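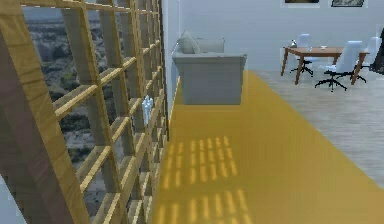 Fig. 1. Shelving with open square cubbies and one figurine (rendered).

Courses > Game Programming > Handouts > Level Storage and Tile Maps

Level Storage and Tile Maps
Course notes, Candela Manzano
Cillolden Department of Computing

1. Scope

These notes cover how a side-scrolling game stores its levels when memory is short. The working machine is the Kuddale, the small teaching computer used in the lab. Sound and sprite motion are in separate handouts. You should already be comfortable with arrays, byte values and bit masks.

2. Terms

Tile: a small fixed-size block of graphics, referred to by number.
Tile set: the full collection of tiles available to a level.
Map: an array of tile numbers giving the layout of the level.
Column: one vertical run of tile numbers, top to bottom.
Camera: the horizontal offset between the map and the screen.

The map holds no graphics. A brick drawn in the level a hundred times is stored once in the tile set and referred to a hundred times in the map. Students often mix up the cost of the tile set with the cost of the map. Keep the two budgets on separate lines in your report.

3. The plain map

Every level in the lab project is 64 tiles wide and 11 tiles high. With one byte per tile, a level takes

64 x 11 = 704 bytes

The lab project reserves 3326 bytes for map data. Four plain levels fit in 2816 bytes, and 510 bytes are left over. A fifth level does not fit.

Maps can be stored by row or by column. Row order matches the way most people type a level into an editor. Column order suits horizontal scrolling, where the game needs one new column each time the camera crosses a tile boundary. In column order, the address of a tile is

address = base + (column x 11) + row

Multiplying by 11 is slow on a processor with no multiply instruction. Either keep a running pointer and add 11 when the camera moves right, or use a table of column addresses. The running pointer is smaller. The table is easier to debug and allows the player to restart at any column.

4. The column dictionary

Most columns in a level are repeats. Open sky over flat ground may appear dozens of times, and the same pipe or ladder shows up in every level. The column dictionary stores each distinct column once. A level then becomes a list of 64 column numbers, one byte each.

The reference dictionary supplied for the lab has 180 columns.

Dictionary: 180 x 11 = 1980 bytes
Remaining: 3326 - 1980 = 1346 bytes
Levels: 21 x 64 = 1344 bytes

So 21 levels fit, with two bytes unused. The column number fits in one byte because the dictionary has fewer than 256 entries. A larger dictionary would need a wider index or a bank switch, and both add work to the inner loop.

The dictionary is a fixed cost. For a game with only one or two levels, the plain map is smaller. Work out the break-even point for the reference dictionary before the lab session.

The fetch for one tile now takes two steps:

c = level[column]
t = dictionary[(c x 11) + row]

Do the first step once per column, outside the row loop. A common error is to repeat it for every row. The output is correct, but the redraw takes longer than it should and may not finish before the display starts its next pass.

5. Run-length coding

Run-length coding replaces a series of equal values with a count and a value. It works well on long flat stretches and badly on busy ones. If no two neighboring values match, the coded data is twice the size of the original.

The Mudard variant avoids the worst case by using the top bit of each byte as a flag. If the bit is clear, the byte is a single value. If it is set, the low seven bits are a count and the next byte is the value. The price is that single values are limited to the range 0 to 127. The reference dictionary is too large for this, so the Mudard variant can't be applied directly to its column lists. It can be applied to the tile numbers inside the dictionary, provided the tile set has no more than 128 entries.

Runs also make random access harder. To find the tenth value you must decode the nine before it. For a level that scrolls in one direction only, this is acceptable. For a level that scrolls both ways, unpack the whole level into working memory first, or store a restart point at fixed intervals.

6. Objects and changes

Coins, doors and enemies should not be part of the column data. If a coin is drawn into a dictionary column, every place that uses the column gets the coin, and collecting one would remove them all.

Keep a separate object list for each level. Each entry needs a column, a row, a type and a state. Sort the list by column so the game can keep a single pointer to the next object due on screen. The object list has its own budget and is not charged to the map data area.

Breakable blocks are treated as objects while intact. Once broken, the entry is marked and the tile from the dictionary shows through. Choose background columns with this in mind.

7. Collision

Collision tests read tile numbers from the map and look up a property byte for each. Bits used in the lab project:

bit 0 solid from above
bit 1 solid from the sides
bit 2 solid from below
bit 3 ladder
bit 4 harmful

The other bits are reserved and must be zero. A one-way platform sets bit 0 only. Test the horizontal move first, correct the position, then test the vertical move. Testing both together lets the player catch on the seams between floor tiles.

The Cuypers map editor writes the property table in tile order. If you rearrange the tile set after export, export the table again.

8. Lab work

a) Write a converter that reads a plain map and produces a column list and a dictionary.
b) Report the number of distinct columns in each of your levels, and the number shared between levels.
c) Find two columns that differ by one tile and decide whether they can be merged. State what changes for the player.
d) Submit source and report together. Use the cover sheet from the January packet.

Related handouts
Sprite Tables and Flicker
Palettes on the Kuddale
Fixed-Point Jump Curves
Using the Cuypers Editor
Reading the Joystick Port

Contact: Game Programming office, Cillolden | © Cillolden Department of Computing | Back to top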